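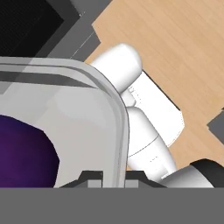
**Pages hang over site-to-site tunnel but ping and login work (Collska router, Rakley fibre)**

*Networking > Routers and VPN. Tags: mtu, mss, tunnel, icmp*

**tallow_bay**

I have a routed tunnel between our main office and the Starholm depot. Both ends run a Collska router. The main office has a static address. Starholm was moved to a Rakley fibre service in April and the problem began with that change. The router configuration at either end was not touched apart from the WAN credentials.

We run Tanui (internal wiki and job tracker) on a Linux server at the main office. It listens on TCP port 3000 over plain HTTP. From any machine in the main office it behaves normally. From Starholm:

- ping to the server works, no loss
- the TCP connection to port 3000 is established
- the Tanui login page loads, although slowly on some machines
- any page with a table or an attachment stops part way and the browser eventually times out
- SSH to the same server connects and then sits at the key exchange

Main office to Starholm in the other direction seems less affected. I can open the Starholm router's admin page from my desk with no trouble.

What I have checked so far: firewall rules at both ends allow everything between the two LANs. I turned the rule set off completely on the Starholm router for a test and it made no difference. DNS is not involved, as I get the same result using the server's address. The depot workstations are on VLAN 4 and I moved one to the untagged network to rule that out. Same result.

Capture on the server shows the request arriving, then full-size segments going out with DF set, then retransmissions of the same segments. The small packets are acknowledged. The tunnel interface MTU is set to 1500 at both ends because that is what it was before and it worked. Rakley support ran a line test, found no fault and closed the ticket.

Is this something I can fix at my end, or do I need to go back to them?

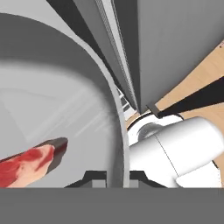
*Simulated view: pale grey curved surface, with a red and pink object in the lower-left corner.*

**dropbear9**

had something like this once, turned out to be the ethernet cable between the ONT and the router. swap it first. also reboot the ONT and leave it off for 2 minutes before powering it back up, it clears the session properly.

If that doesn't work try a lower MTU on the workstations. I used 1400 on everything and never went back to it.

> **tallow_bay:** Cable swapped and ONT power cycled, no change. Setting the MTU to 1400 on one workstation does make Tanui load on that workstation. I would prefer not to do it on every device, and the barcode scanners at the depot have no such setting.

> **dropbear9:** well there you go, its MTU

**sidelobe**

The symptoms fit a path MTU black hole. Small packets pass, full-size packets with DF set are dropped, and the sender is not told. The workstation test agrees with this: lowering the MTU on a client lowers the MSS it advertises in its SYN, so the server sends smaller segments to that client only.

Two separate things are wrong, and you should correct both.

**Tunnel MTU is too high.** The new access service very likely carries PPPoE or some other encapsulation that the old one did not. Your tunnel header goes on top of that. The router believes it can place a 1500-byte packet in the tunnel and it can't.

Measure it before changing anything. From the Linux server, towards a Starholm workstation that answers ping:

```
ping -M do -s 1472 <workstation>
ping -M do -s 1442 <workstation>
```

From Windows the equivalent is `ping -f -l 1442 <server>`. The size given is the ICMP payload. Add 28 bytes for the IPv4 and ICMP headers to get the packet size. Work up or down until you have the largest value that gets a reply, and repeat from the other end, as the two directions are not obliged to agree. Ordinary ping uses a very small payload, which explains why it has looked clean.

**The ICMP messages are being lost.** When a router can't forward a packet with DF set, it should return ICMP type 3 code 4 (fragmentation needed) to the sender. The server should then reduce its packet size for that destination. Either the message is not being generated or something drops it. Check the server's own firewall as well as the routers. A host rule that permits echo request and reply and discards all other ICMP is common, and it passes every ping test you will think to run.

On the server:

```
tcpdump -ni any 'icmp[icmptype] = 3 and icmp[icmpcode] = 4'
```

Leave it running while someone at Starholm opens a large Tanui page. If messages appear in the capture and the server goes on retransmitting at full size, look at the host firewall, as tcpdump sees inbound packets before the filter does. If nothing appears, the drop is further out.
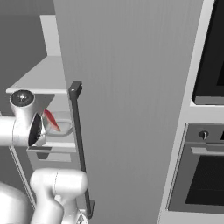
Once you have the measured figure, set it as the tunnel interface MTU on both Collska routers. Then clamp the TCP MSS on traffic entering and leaving the tunnel. The value is the tunnel MTU less 40 bytes for IPv4, or less 60 for IPv6. If your build offers "clamp to path MTU" you can use that, but only after the interface MTU is correct – it takes its value from the interface or route, and with 1500 there it will happily clamp to 1460 and change nothing useful.

If you have shell access and the firmware uses nftables, the rule is:

```
nft add rule inet filter forward oifname "tun0" tcp flags syn tcp option maxseg size set rt mtu
```

Substitute your own table, chain and interface names. Apply it on both routers so that the SYN is adjusted in one direction and the SYN-ACK in the other. A rule added from the shell may not survive a reboot, so put it wherever your firmware keeps custom rules.

Note that clamping covers TCP only. If you have anything UDP-based across the link (phones, some monitoring agents), it depends on the interface MTU and on ICMP being allowed through. Don't stop at the clamp because the browser started working.

The depot router's admin page tells you little. It is a small page, and the router originates it, so it may be using its own interface MTU or a different path through the stack.

I would not go back to Rakley with this. A reduced MTU on an encapsulated service is normal and their line test would not show it.

> **tallow_bay:** Largest payload that gets a reply is 1442, same in both directions, so 1470. Tunnel MTU set to 1470 on both routers. Tanui pages now load at Starholm, SSH completes. I have not added the clamp yet.

> **sidelobe:** Then the server is now receiving the ICMP from your main office router, which knows the correct limit before the packet leaves the building. Add the clamp anyway, at 1430. It saves a round trip on each new destination and you are covered if a host rule changes later.

> **tallow_bay:** Clamp added on both. SYN from the depot arrives at the server with mss 1430. The host firewall was letting type 3 through already. MTU on the test workstation put back to 1500 and it still works. Marking this one as the accepted answer.

**pktloss_perth**

Adding to the above for anyone who lands on this page with the same router. On older Collska builds the tunnel MTU field in the web interface is ignored if the tunnel is already up. The page saves and shows the new value, but the running interface keeps the old one. Disable the tunnel, save, enable it again, then confirm from the shell:

```
ip link show tun0
```

The MTU is on the first line of output. If it still reads 1500, restart the router.

Also check whether you have hardware offload turned on. On my unit the MSS rule had no effect on offloaded flows until I turned offload off for the tunnel interface. I don't know if this applies to all models.

*Last activity Jul 23, 2025*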